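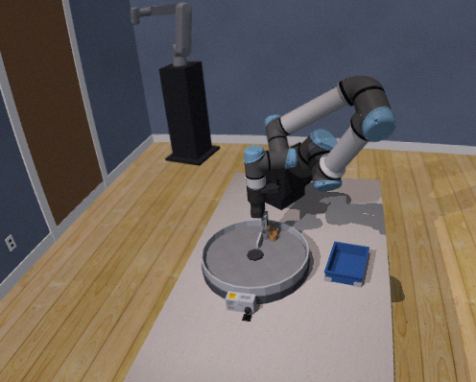

Image credit: Rimholm Workshop Archive

Workshop notebook, Flovthorpe Paper Conservation Room
February, entry begun 9.40 a.m.

Work continued on the Rarnport parish ledgers. The present volume has 449 leaves, of which the first two gatherings have come away from the sewing. The boards are sound. The spine leather is powdery and will be consolidated before any lifting is attempted.

Surface cleaning of the opening gatherings was completed with a soft brush and smoke sponge. Pencil notes in the margins were left untouched and recorded on the condition sheet. Colleagues are reminded that the sponge is to be cut fresh for each gathering and discarded when both faces have turned grey.

A new batch of wheat starch paste was prepared: one part starch to five parts deionised water, soaked overnight, cooked gently with constant stirring, then sieved twice when cool. The first sieving left lumps. The batch before this one had the same fault, and the coarse sieve should be withdrawn from use.

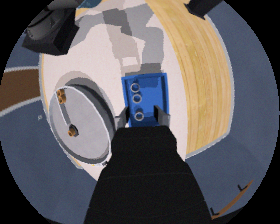
Xiomara Montoya

Test repairs were made on blank offcuts with two weights of Japanese tissue. The lighter tissue disappeared well against the paper but lifted at one corner after pressing. The heavier tissue held, though its edge can be felt with a fingertip. It is proposed to use the lighter weight for tears within the text and the heavier for the gutter folds. All repairs are to be dried between blotters under a 500 g weight, with the blotters changed after ten minutes.

Iron gall ink is present throughout. Test strips for soluble iron gave a faint colour on leaf 14 and none on the other leaves sampled. No water is to be applied directly to that leaf until the result has been discussed.

The register number for this volume is 3,046. The earlier label carries a different number in red ink and has been kept in a polyester sleeve inside the box. 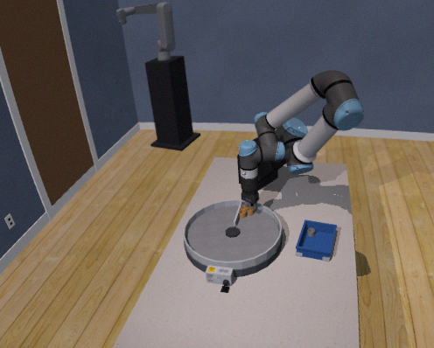 Can the paste be kept for use next week?
It keeps for up to five days in the refrigerator in a covered jar, and should be thrown away at the first sour smell or sign of mould.

Outstanding: order blotting paper; return the bone folder to the Montoya bench; ask Rarnport whether the loose receipts found at the back are to be boxed with the volume or separately.

Entry closed 4.15 p.m. Press left loaded.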